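3.2 Fabric-covered screens and residual creasing

The second group of materials consisted of woven coverings stretched over flat screens, of the type used to divide open-plan offices. Earlier work on such coverings has dealt mostly with abrasion and color fastness. Less attention has been paid to creases that remain after a screen has been stored or handled, although these are a frequent cause of complaint from tenants. Lie and Hedar treated the crease as a purely visual fault and graded it from a fixed distance under overhead light. We follow the same grading scale but add a second variable, the shallow deformation of the cloth next to the crease, referred to below as the dent.

Screens were supplied by Pomwood and covered with a plain gray textile from Etico. A total of 139 screens were inspected in October, of which 30 were set aside for close study. Each was examined under the existing room lighting. No steaming or brushing was permitted before inspection. The inspector noted the position of any vertical line, whether it reached the upper edge, and how it ended. A distinction was made between lines that stop sharply and lines that fade, as in Figure 4.

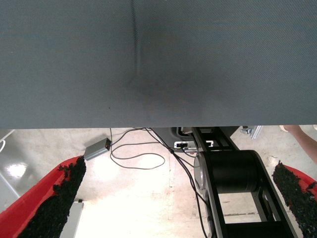
268

Figure 4. Gray woven covering with a vertical crease or seam left of center. The line fades into a slightly darker area near the middle of the panel. The lower edge is straight, with concrete floor beyond.

The fading type was the harder of the two to grade. A line of this kind may be a crease or a seam, and the difference cannot be settled by eye when the cloth is evenly lit. In such cases the inspector recorded the line as undetermined and moved on to the dent, which was graded on tone alone. The diagonal character of the weave gave some help here - a disturbed weave tends to show as a change of tone before any change of shape is noticed.

Floor reflectance was a further concern. Pale concrete returns a good deal of light to the lower part of a screen, and a covering of uniform color may then look lighter toward its bottom edge. We therefore compared the dent only with cloth at the same height. Readings taken at 300 lux were repeated by a second inspector, Birger Lie, using the card set described by Hägglund. Agreement between the two was good for sharp lines and poor for fading ones, and the latter are reported separately in Section 4.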